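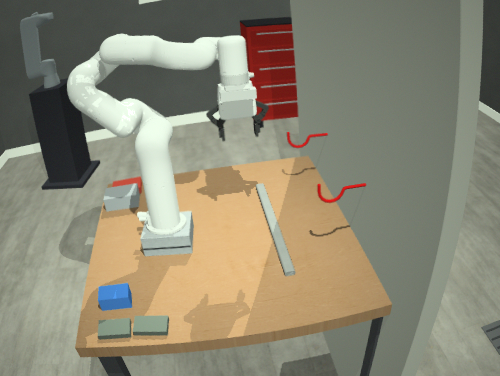 *A robot arm with its gripper open above a wooden table. Rendering.*

# Put the price of the work in the first letter

Small companies in Gasen are used to asking what something costs before they agree to buy it. They ask the roofer, the printer and the phone company. Then they hire a law firm, sign a letter that gives an hourly rate, and wait to see what arrives in the mail.

I think law firms that serve small businesses should quote a fixed price for routine work, in writing, before the work starts. Many of them could do it this year with no change in the rules and very little change in how they run their offices.
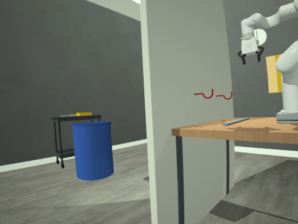

**By the business columnist, *Vamari Ledger*** | Opinion

I sat down in June with an engagement letter that a supply company in Gasen had received from its lawyers at Irkeck. The job was a commercial lease renewal. The letter ran to 64 paragraphs. It covered file storage, email security, the firm's right to stop work, and the interest charged on late payment. The fee took up three lines: a rate for partners, a rate for associates, and a sentence saying that the total would depend on the time required.

The owner signed it the same afternoon. The landlord wanted an answer, and shopping for another firm would have meant starting over. Most clients are in that position when they sign.

The final bill was fair, as far as I can judge. The work was good. The owner still felt cheated, and told me so several times. The number was higher than the one in her head, and the firm had never done anything to change the number in her head.

Lawyers give two main answers when this comes up. The first is that legal work is unpredictable. Some of it is. A lawsuit depends on what the other side does, and a sale can fall apart over a tax question that turns up in the last week. But a lease renewal, a shareholder agreement for two founders, a standard supply contract or a trademark filing is work these firms have done hundreds of times. They keep time records on every one. A firm that has billed in six-minute units for 20 years knows better than anyone in town what a lease renewal takes.

The second answer is that fixed fees push lawyers to cut corners. I take that one more seriously. A lawyer paid the same for three hours or ten has a reason to stop at three. Hourly billing has the same problem pointed the other way, though, and we have decided to live with it. In both cases the client is relying on the lawyer's professional duty, and on the lawyer wanting to be hired again.

Salehi, a smaller firm across the river in Vamari, has published a price list for company work for several years. It keeps a record of every job done from the list, and when I asked, it gave me the count: 604 matters. In 2 of them the firm went back to the client and asked for more money. Both times the client had changed what it wanted halfway through, and both times the new price was agreed before anyone went on.

That record doesn't prove that every firm could do the same. Salehi turns down work that it can't price, and some of that work ends up at Irkeck, where there are more people to handle it. A price list also takes time to maintain. Somebody has to go back through old files, work out what the jobs really cost, and accept that a few of them will lose money.

There is a cost on the client's side as well. A fixed price means a fixed scope, and the scope has to be read. If the quote covers up to 3 rounds of changes and you send a fourth, you should expect to pay for it. Business owners who complain about open-ended bills are sometimes the same ones who call their lawyer at 7 p.m. to talk over something that was settled in the morning.

What I'd ask of the firms is modest. Take the five jobs you do most often. Put a price on each one, state what it includes, and print both on the first page of the engagement letter, above the paragraphs on file storage. Keep the hourly rate for everything else.

Clients can help this along. Ask for a fixed quote the next time you need a contract looked at. If the firm says no, ask what the last few jobs like yours came to — the billing department can find out in a few minutes. The owner in Gasen has another lease coming up for renewal at her second location, and she has already asked Irkeck for the price in writing.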